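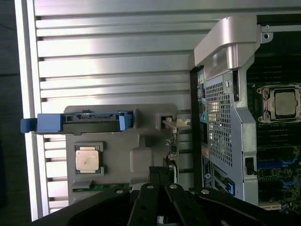

23 shares 4 comments

I reached Hermine Bühler at nine in the morning, her time, and she was already on her second coffee and halfway through a bug report. She's the one-woman team behind Clirnero, a phone app that turns humming into sheet music, and I've been hooked on it since December (my neighbors know all my tunes by now, sorry!).

"I can't read music very well," she told me, laughing. "I sing in a choir in Elstead and I kept forgetting the alto line on the bus home. So I wanted something I could hum into, quietly, without people moving seats."

The first version knew one key and crashed if you coughed. She sent it to 40 choir friends anyway, and they sent back 166 complaints. "I printed them out! Some were very rude. One just said 'no.'"

She fixed most of them over a winter, and then put the app up for free with a paid upgrade for printing. I asked how the first day went and she groaned. "Five downloads. Two were me." These days it gets nearly 200 a day, and a lot of those are school music teachers, a crowd she never planned for.

My favorite bit is the harmony button, where you hum a line and it writes a second one underneath. Hermine isn't so sure about it. "It likes sad chords. I hummed a birthday song and got a funeral."

Next up is Zadau, a little practice timer for kids, which she's building with a piano teacher she met through the app's help page. There's an iPad version of Clirnero coming too, if she can get the stylus to behave. "It draws every rest like a squashed bug," she said, and then she had to go, because the choir had rehearsal at ten and she was bringing the cake.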